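Levley Home Forum > Paint and Finishes > White paint that doesn't go yellow?

brernby_bound
We're redoing the spare room in October and I want it white. Real white, walls and trim. My last white trim went the color of old piano keys in 3 years and I'm still mad. What are you all using?

toastcrumbs
Was it oil-based? Oil yellows, especially in a dim room. Go water-based on the trim and you'll be fine. I did our hallway with Donati satin in September and love it!

brernby_bound
Yep, oil. The guy at the store swore by it.

Old Pete 146
I'm with the store guy. Oil levels out like glass and the water stuff gets gummy — my windows stuck all summer. I'll take a little cream color over peeling my sash open with a putty knife.

toastcrumbs
Pete, did you let it cure? You have to wait a couple of weeks before you shut anything on it. Dry to the touch doesn't mean much.

Old Pete 146
I waited 2 days like the can said. If it needs weeks, the can should say weeks.

marigold_k
Can I throw in a vote against bright white altogether? We did a north-facing room in it and the corners went gray and gloomy by three in the afternoon. Ended up repainting with Cadora's warmer one (and yes, my husband was thrilled to move the bookcase twice). Get a sample pot and paint a big piece of cardboard first.

brernby_bound
Mine faces south so I'm going to risk it. I do like white on white with just a bit of gray for contrast, kind of like this: 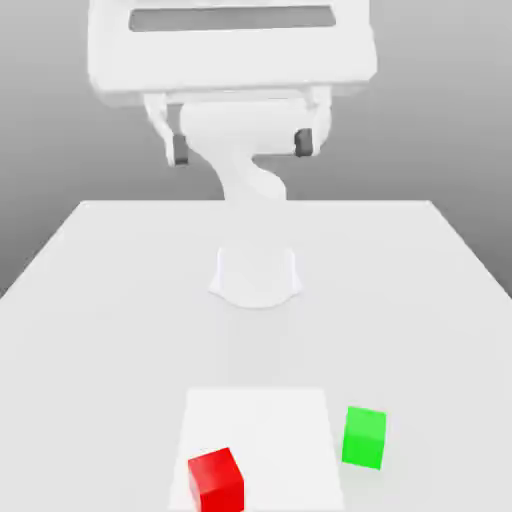

Shiela Saludo
South-facing is a whole different story, so go for it, but I'd still do the cardboard test marigold mentioned. Eggshell on the walls, satin on the trim, same white for both. And Pete's right about sticky windows, so wax the edges once the paint has cured.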